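**Skirton Playhouse dropping the resident company?**

**rowG_seat2** wrote:

The season letter came in the mail on 11th August. Buried on the back page: starting in May the Playhouse will stop producing its own shows and bring in tours from Purnberg and Ralport. No more resident company. I've subscribed for years and this is the first I've heard of it. Did anyone else get the letter?

**flyrail** wrote:

Got it. I'm not surprised. The house has 279 seats and the last three shows I went to were half full at best. Building sets for that kind of crowd costs too much.

**matinee_only** wrote:

Half full on weeknights, maybe. The matinees sell. I had to sit on the side aisle for the last comedy.

Tours won't fix it either. Ralport sends the same two musicals everywhere.

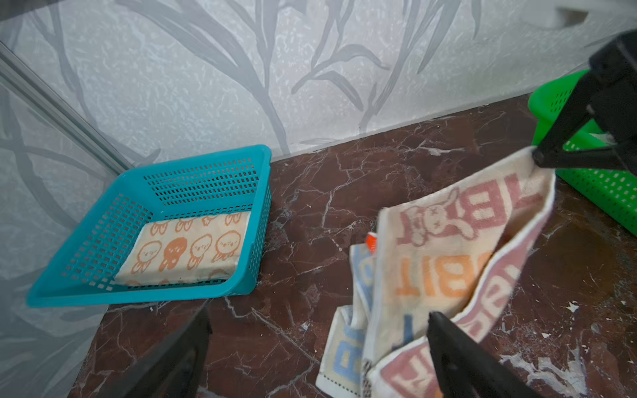

What I'd miss is the small plays. The Sutter Studio upstairs seats 60 and that's where the good work has been. The letter doesn't say one word about the studio.

**rowG_seat2** wrote:

I called the box office about that. They said the studio is "under review." The person on the phone didn't know more than that and I didn't push.

**flyrail** wrote:

Under review means closed. The same thing was said about the scene shop, and the lease on that is already up.

**oldprompter** wrote:

I don't agree with that. The scene shop lease ended because the roof leaked. I worked 3 seasons there and we had buckets out every spring. You can run a studio on black drapes and a few chairs, so it doesn't need a shop.

Also, touring houses often keep a small room going for local groups. Purnberg does it. Rent is cheap and they get the bar money.

**matinee_only** wrote:

Renting the room out isn't the same as having a company. You lose the actors. They'll move to wherever there's steady work, and the classes go with them.

**flyrail** wrote:

Most of them already live in Ralport and drive over.

**oldprompter** wrote:

Two of them do. The rest are local.
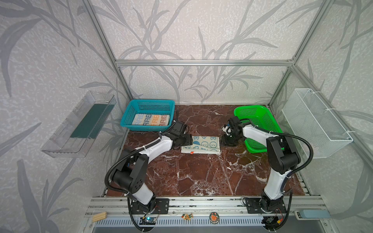

*Two arms over the marble tabletop, leaf-print wallpaper behind.*

There's an open meeting before the board votes. I'd go to that before deciding the studio is gone. Subscribers can speak if they sign up at the box office first.

**rowG_seat2** wrote:

Thanks, I'll sign up. Does anyone know if we can get a refund on the May and later tickets? The letter only mentions exchanges.

**matinee_only** wrote:

I asked for a refund and got a credit. Ask for it in writing.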